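In Praise of the Dull Demonstration

I love boring robot data. I spent January collecting 338 simulated demonstrations for a project called Cliltomar, and I came away convinced that most of us throw out the best ones far too early!

My rule used to be simple: if the gripper wandered, delete the episode. Clean approach, clean grasp, next. The policy trained on that diet looked gorgeous until it started a little to one side, and then it had no idea what to do.

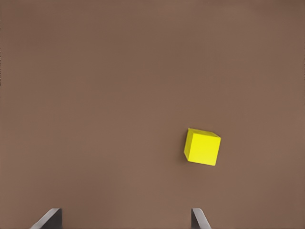

A wrist view from the cube task, with the block off to the right of the open fingers.

So I started keeping the crooked starts, the slow corrections, the ones where I overshot and had to come back (my coworkers at Filley thought I'd gone soft). Of the 338, I kept 307. A learner needs to see how you get out of trouble, and a perfect run has no trouble in it. 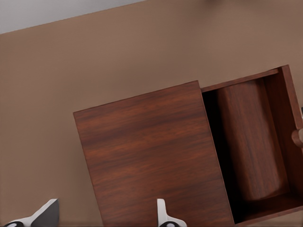

The same goes for harder objects. Anything with a lid or a compartment asks for more patience than a plain block does, and I'd happily trade ten quick runs for 2 in which the operator hesitates, backs up and lines up again. Those little hesitations are full of information, and they're fun to watch once you know what you're looking for.
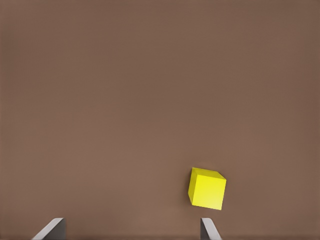 Hefin Harries disagrees, and wrote to me that keeping sloppy runs just teaches a robot to be sloppy, so I should label the corrections and weight them separately. Fair point! I'm trying his labels on the next batch, but I'm still keeping the crooked starts.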